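Zutard Hand Gripper

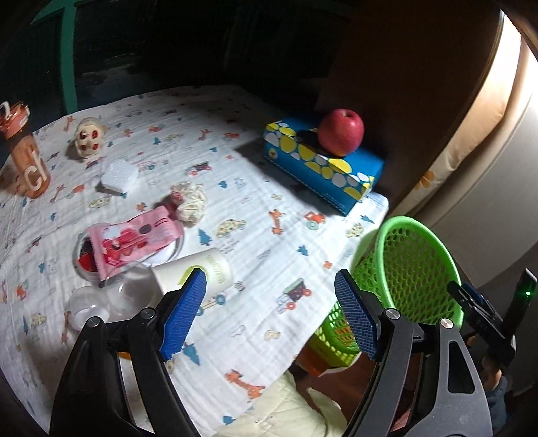 A Zutard gripper open over a table of household items, with the textured blue finger pads and the green indicator light in view.

The Zutard Hand Gripper, usually just called the Zutard, is a hand-held two-fingered gripping tool made by Gudeta, a small robotics supplier in the town of Wandham. It is carried and worked by a person, and it records what the fingers and the camera take in while that person goes about picking up, moving and putting down ordinary things. The recordings are then used to teach robot arms fitted with the same pair of fingers. It is sold as a finished tool, as a kit for home assembly, and as part of a hire service that has become rather better known than the product itself.

Background

Gudeta was started by Mirela Bezerra and Petro Stetsiuk, who had worked together repairing packing machinery and who shared, by both their accounts, a certain impatience with how long it took to program a robot arm to do something a child could manage before breakfast. Their first products were replacement fingers for other makers' arms. These sold steadily to fruit packers and one or two bakeries, and the firm might well have stayed in that line of work quite happily.

The idea for a hand-held version is generally credited to Stetsiuk, who had taken to testing new fingers by bolting them to a length of broom handle and carrying them around the workshop, picking up whatever was lying about. Bezerra suggested putting a camera on the broom handle. That early version is still hanging behind the front counter in Wandham, and visitors are welcome to have a go with it, although the left finger has always been a bit sticky.

The name comes from Zutard Lane, where the first workshop stood. The firm has since moved to larger premises on the other side of the rail line but kept the name for the tool, customers having become fond of it by then.

Design

The tool has two black fingers that open and close opposite one another, each turning on a round metal pivot screw near its upper joint. Every finger ends in a blue textured pad. The pads are the part that wears, and they are meant to be changed by the owner with the small driver that comes in the box. Gudeta sells them in pairs and asks that they be replaced in pairs too, as a fresh pad working against a tired one tends to twist light objects in the grip.

A small light on a narrow black post glows green when the tool is recording. On the earliest units the light was set into the handle, where the operator's palm covered it, and a fair number of long sessions were lost that way before the post was added. Long-time owners still bring this up at open days, mostly in good humour.

The finished tool weighs 400 grams without its battery. Operators with smaller hands have sometimes found the trigger a long reach, and a short-reach trigger can be had at no extra charge if it's asked for when ordering. It can also be fitted later, though the handle has to come apart to do it and the cable inside is fiddly to get back in its channel.

Use

Most owners set the tool to work at a kitchen bench or a table spread with household odds and ends. Gudeta's handbook, written largely by Henok Admasu, encourages people to use what they already have in the cupboards and to leave the tablecloth on if there usually is one. A patterned cloth gives the camera a good deal more to cope with than a bare benchtop does, and Admasu's view is that a robot which has only ever learned on a tidy grey surface will be of little help in anyone's home.

The handbook favours a real mixture on the table. Bottles lying on their sides make good practice, being fond of rolling away from a finger that comes in crooked. Soft packaging such as a snack wrapper asks for a different touch again, and a mesh basket, with its many openings, is among the harder things to take hold of neatly. Fruit is a favourite, and an apple perched on a tissue box is the sort of small challenge the handbook is cheerfully full of.

Sessions are best kept to 18 minutes, with a proper rest between them. People will go longer if they're enjoying themselves (and many do enjoy it, there is something very satisfying about a clean pick), but movements grow sloppy as the wrist tires and the later recordings often end up being thrown away. The handbook also asks operators to move at the pace they'd use if they were clearing the table for company: steadily, without dawdling, and without snatching.

Kit version

The kit was brought out at the urging of Talha Orakzai, who taught evening classes in electronics at Flundale and wanted something his students could put together themselves. It contains the same fingers, pads and screws as the finished tool, along with a printed handle in two halves. Soldering is confined to the indicator light and the trigger switch. A patient beginner can expect to finish it in 2 evenings, and Orakzai's class notes, now packed with every kit, are much loved for their careful drawings and their long digressions about wire.

The clamp that holds the tool's accessories is supplied already assembled. Builders had been overtightening it, and replacing cracked ones had become a nuisance for everyone concerned.

Hire service

Under the hire service, a customer borrows one or more grippers, records for an agreed period and sends everything back to Wandham, where Kalkidan Derese and her team check the recordings and prepare them for training. The customer receives a tidied set of files and a short written report. Derese's reports have a following of their own. They are frank about fumbled grasps and poor lighting, and they nearly always find something kind to say about at least one session.

At the price list dated 6/17/24, a full hire with checking and report was set at $2245, with a discount for schools and community workshops. Demand is heaviest in August, and bookings for that month tend to go early.

Reception

Owners have generally praised the tool for its light weight and for how easily the pads can be swapped. The commonest complaints concern the carry case, whose foam insert has no room for spare pads, and the trigger spring, which squeaks in cold weather. Gudeta recommends a drop of sewing machine oil for the spring. A revised case has been promised for some time.

See also

Gudeta replacement fingers
Flundale evening classes
Wandham workshop open days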